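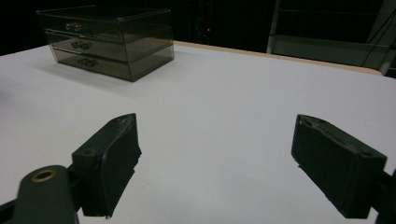
December 12, 2020

The hymnal is back! I had given up expecting it before Christmas, and then this morning the mail carrier leaned on the bell and there was a box on the step with the Claeys label on it. I opened it in the hall with my coat on.

So, for the record, this is the old Heden hymnal, the one Grandma carried to church in Steltumden every Sunday of my childhood and wrote in constantly. I sent it off in June. By then the spine was hanging by a few threads, the back board had come off altogether and I was keeping the whole business together with one of those fat rubber bands that come on broccoli. I couldn't use it. I couldn't really open it without something fluttering out. And with church being on a laptop all spring I was singing alone in the kitchen off a screen, which I hated, and I wanted her book.

The bindery said 16 weeks. It was longer than that, but they did write twice to say the goatskin was held up and then that one of their people was out, and I didn't mind too much (well, I minded a bit in October).

The color. I'd asked for dark green and worried ever since. On my computer the swatch looked like a pool table, and on my phone it looked black. It's neither, thank goodness, it's a deep sort of bottle green that goes a little brown along the folds where the leather has been worked thin. The grain is bigger than I thought it would be, pebbly, and it feels nice under the thumb. It smells wonderful. I kept going back into the room to smell it.

They kept the old endpapers, which I'd begged for in the note. Her name and the Steltumden address are in the front in that slanting hand, and under them the list of hymns for her own wedding, three of them, one crossed out and replaced. I've always wondered about the crossed-out one. It's number 88 and there is nothing wrong with it that I can see. Maybe the organist couldn't play it.

Things I'm less sure about. The spine is stiff. It opens flat in the middle but up at the front, in the Advent section, it wants to close on my hand, and of course Advent is where I need it right now. The card that came with it says to open it a few leaves at a time from each end and press gently, so I did that after lunch with the radio on, front, back, front, back, till I got to the middle. Slightly better. The gold on the spine is also a touch crooked, I think. HYMNS runs uphill. I held a ruler to it, then put the ruler away and told myself to stop. I'm not sending it back for that!

And the ribbons! I'd asked for two and they gave me two, one red and one cream, but the cream one is so short it barely peeks out at the bottom. I suppose I'll mark the psalms in the back with it and keep the red for wherever I am.

The paper was the happy surprise. They'd mended 20 leaves with that thin Japanese tissue, and I had to tip the pages toward the window to find where. The big tear through the evening hymns is closed and I can read all of the last verse again. The corners are still brown and soft and I'm glad, I didn't want it scrubbed. Her pencil is all there too. "Slow!!" over one of the Lent ones. "Not again" next to another, with a date too faint to read.

After supper I sat down with it and the new Stoltent edition, the blue one the church bought the year before last, and compared a few. I know the arguments for the new one and mostly I agree with them. The type is clearer, the keys are lower, and I am no longer a person who should attempt a high E in the morning. But they've smoothed the words down so much. One of my favorite carols has lost a whole verse, the gloomy one, and the tune printed for it is the other tune, the bouncy one. I sang both through in the kitchen. The old one wins, high E and all, though the neighbors may feel differently.

It also has a much better index. First lines, tunes, meters, and then a list of Bible texts so you can look up what goes with a reading. I looked up tomorrow's and found four, and two of those I've never sung in my life. One is really lovely. Minor key, short lines, a tune that sits mostly on three notes. I picked it out on the keyboard with one finger and then couldn't leave it alone all evening, and it's going round my head while I write this.

Money, because I said I would keep track in here. The balance was 50 more than the estimate on account of all the tissue work. I paid it over the phone before they closed. Job number 2543, in case I ever need it, and the receipt is tucked in the back of this diary. It's a lot to spend on a book I could replace for the price of a sandwich at any church sale, and I'd do it again tomorrow.

I haven't decided where it lives. The shelf by the radiator is out (the card is very stern about heat) and the piano bench is where things get sat on. For tonight it's lying flat on the dresser under a clean dishtowel with the big dictionary on top, to persuade the front board to settle.

Service is at ten, on the laptop again. I've got the red ribbon in at the second hymn already. They'll be using the blue book so the words won't quite match, but I'm on mute anyway and can sing what I like. Must remember to charge the thing before bed, last week it died in the middle of the sermon. And call Mom in the afternoon and ask her about number 88.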